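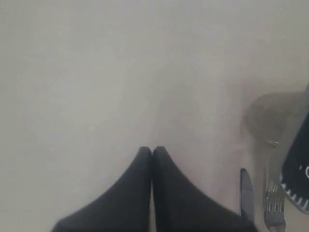 Skominari gripper kit, notes and data card
by Efren Quiambao
Version 2, last edited in February

Summary

This card belongs to the recordings we made while trying the Skominari kit, a pair of soft-looking black fingers with a small wrist camera, sold by Fadeck as one package. We wanted to know if the kit can be used for table work in a normal kitchen, with the things people already own. The recordings are free to use for study. My opinion of the product is included, because several people wrote to me and asked if they should buy it.

The set has 281 episodes. All of them were made at one site, which we call Machala in the file names.

What is in the box

The kit comes with two fingers, the wrist camera and its bracket, a cable, a bag of screws and a printed sheet. The sheet is short and has one mistake: the order of the screws is given from the wrong side. Fadeck sent a corrected page when I wrote to them, and you should ask for it also. Mounting took me 20 minutes the second time. The first time was much longer and I prefer not to say how long.

The tasks

There are 4 task groups in the set:

pick_cutlery: take a knife, fork or spoon from the table
pick_thin: take a chopstick or other thin wooden stick
from_basket: take one item out of a full basket
to_basket: put one item into the basket

The operator started each episode with the fingers closed and clear of the objects. Please keep this in mind if your method needs an open start, as you will have to cut the first part yourself.
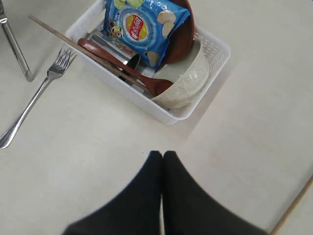
The basket groups are the most difficult. Long things cross each other, a bowl may lie on its side, and a spoon can be under two others. We did not tidy the basket between episodes, except when something fell on the floor. I think a tidy basket would give nicer results and teach less.

Metal cutlery on a pale table is the second problem. The reflections change when the arm moves, and the default exposure of the camera makes the table almost white. We left the exposure at default in the whole set, so that it matches what a new buyer will get.

Opinion of the fingers

They close straight and they meet well at the tips. For thin objects this matters more than force. With my older gripper, a Skorulow, a chopstick would often turn sideways at the moment of closing, and I had to correct by hand. With the Skominari fingers I had this less often — but I did not measure it, so take it only as an impression.
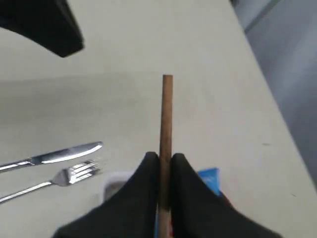

The weak side is width. The fingers become broad towards the wrist and they hide a large part of the lower view. If your object is short, the camera loses it before the grasp is complete. A second camera from the side helps very much, and I would count its price as part of the kit.

Known problems

Some episodes in from_basket stop early, when the operator pressed the wrong pedal. They are marked short in the index file.
Labels for spoons do not separate wood from metal. We plan to repair this.
Clear glass is not labelled at all.
Light comes partly from a window, and the late afternoon episodes are darker.

Not suitable for

Please do not use the set to judge safety near people, or the strength of the grasp. No force values were recorded.

Files

index.csv has one line per episode
episodes/ has the video and the joint values
notes.txt has my remarks from the sessions, not corrected for language

Contact

Questions about the recordings can come to me through the issues page. For spare fingers or the missing cable clip, write to Fadeck directly.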